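Wahlkampf im Nieselregen, Teil 2

Kurz, weil ich gleich wieder los muss. Heute Morgen neun Uhr, Marktplatz Holmont, und zum ersten Mal seit Wochen standen alle Stände gleichzeitig da. Regen von der Seite. Der Sonnenschirm von Starkov (ja, der Sonnenschirm, im Dezember) ist zweimal umgekippt, beim zweiten Mal in die Kiste mit den Kugelschreibern.

Zur Sache. Es geht in dieser Stadt anscheinend nur noch ums Hallenbad. Bleibt es auf oder macht es zu, und wer zahlt. Starkov will schließen und neu bauen, irgendwann, irgendwo. Vimala Rao will sanieren, in 3 Abschnitten, und hat dafür wenigstens eine Liste dabei gehabt, handgeschrieben, leicht durchgeweicht. Fand ich sympathisch. Ob die Rechnung aufgeht — keine Ahnung. Die Heizungsanlage steht bei ihr ganz hinten, und die ist doch das eigentliche Problem, oder? Hab sie gefragt. Antwort: kommt auf die Fördermittel an. Na gut.

Dann Murthy. Chandrasekhar Murthy tritt wieder an, parteilos, wieder mit der Buslinie nach Flerkia. Fast 2000 Unterschriften sagt er, die Listen hab ich nicht gesehen. Er redet schnell und gern und lässt einen nicht mehr weg, ich stand da bestimmt länger als bei allen anderen. Abends fährt nach acht halt wirklich nichts mehr raus. Wer in Flerkia wohnt und in Holmont Spätschicht hat, braucht ein Auto oder nette Kollegen. Das dazu im Rathaus seit Jahren nichts passiert ist, versteh ich nicht. Vielleicht versteht es dort auch keiner.

Mittags dann zu Achari, aufwärmen, Linsensuppe. Am Nebentisch zwei vom Stand gegenüber, die sich gestritten haben, ob man auf Plakaten lächeln soll. Ernsthaft. Einer meinte, ernst gucken bringt Stimmen bei den Älteren. Der andere hat nur weitergelöffelt.

Nachmittags noch die Diskussion im Bürgersaal. Zwei Stunden, davon gefühlt die Hälfte Begrüßung. Starkov kam zu spät und ging zu früh, Rao war gut vorbereitet und leider kaum zu hören, das Mikro mal wieder. Zur Grundsteuer kam erst ganz am Schluß eine Frage und dann war die Zeit um.

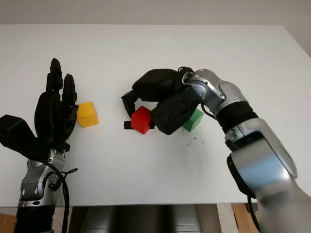

Murthy schrieb mir am Abend noch, er hätte zur Grundsteuer durchaus was gesagt, wenn man ihn gelassen hätte, und die Buslinie sei ohne höhere Sätze zu machen, man müsse nur den Parkhausvertrag neu verhandeln. Den Parkhausvertrag! Von dem hatte den ganzen Tag noch keiner geredet. Hab zurückgeschrieben, er soll mir die Zahlen schicken. Bisher nix gekommen.

Wen ich wähle, weiß ich noch nicht. Starkov eher nicht — wegen dem Bad, nicht wegen dem Schirm. Teil 3 kommt nach der Ratssitzung, falls ich einen Platz auf der Empore kriege.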